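4.2 House rules for resetting the table

I'll be upfront that this is the section I most wanted to write, and the one my co-authors kept trying to move to an appendix. We run the Clamik protocol on a tabletop arm, and for the first batch of 235 episodes our only written rule about the table was "put it back how it was". Everybody on the roster had a different idea of what that meant (me included!), and when we went back through the logs we threw out 45 episodes where we couldn't tell which starting layout the operator had been going for.

So we wrote some rules. They borrow their shape from the Sonholm checklist, which was drawn up for a packing line and is a lot stricter than a lab needs, and we cut it down to 8 items that fit on one sheet taped beside the stop button. The first few are about people: one person resets, the arm is paused before any hand goes over the cloth, and the person who paused it is the one who starts it again. The rest are about objects. Tableware goes back on its tray before the next episode is called, and anything that isn't part of the task stays off the tray, though it can stay on the table.

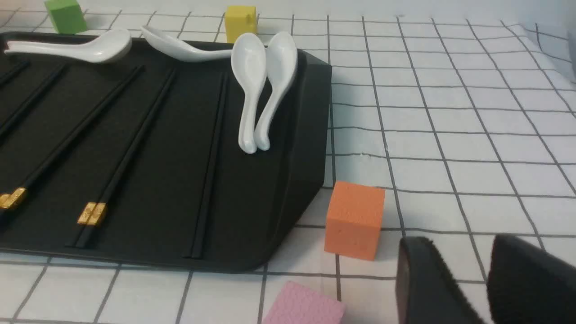

Figure 3. Wrist view of the tray with spoons and chopsticks on it, foam blocks on the cloth around it.

We argued for ages over how exact the layout should be. I was all for marking out a spot for every single piece, and I lost that one, which I now think was fair enough. If each spoon has to sit at the same angle every time, the policy sees one arrangement and you learn very little about how it copes with another. What we settled on is that the rule names the surface an object belongs on and leaves its position and colour to the operator's judgement. Overlapping is fine. Pieces hanging over the edge of the tray are not, and the operator fixes those before unpausing.

Containers get their own rule, and it's a short one - look inside before you call the episode. The wrist camera can help with this, but the check has to be made by eye, from standing height, and ticked on the sheet. We had 2 episodes in February logged as clean starts with a block still sitting in the bin, and both of them had been checked on the monitor only. The gripper also has to be open at the start, with the fingers clear of the container and of anything next to it.
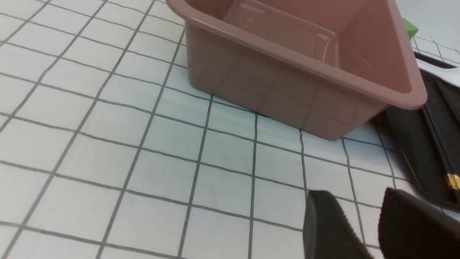 Fawzy, commenting on our draft, felt that a rule made by eye is hardly a rule at all, and that a standard worth the name would ask for a saved frame of every container before every episode, so that somebody outside the lab could audit it later. I've gone back and forth on this. A saved frame is cheap and we've since added it to the Ferklow logging script, but we kept the tick on the sheet as well. The frame gives an outside reader something to check, and the tick slows the operator down for a moment at a point in the shift when almost everyone is tempted to hurry.

Resets under the new rules do take longer, and our operators grumbled for the first couple of weeks. We didn't time the old ones carefully enough to say how much longer, so I won't put a figure on it. The sheet itself is in the supplementary material, coffee ring and all, and labs with a similar table are welcome to copy it and change the wording to suit.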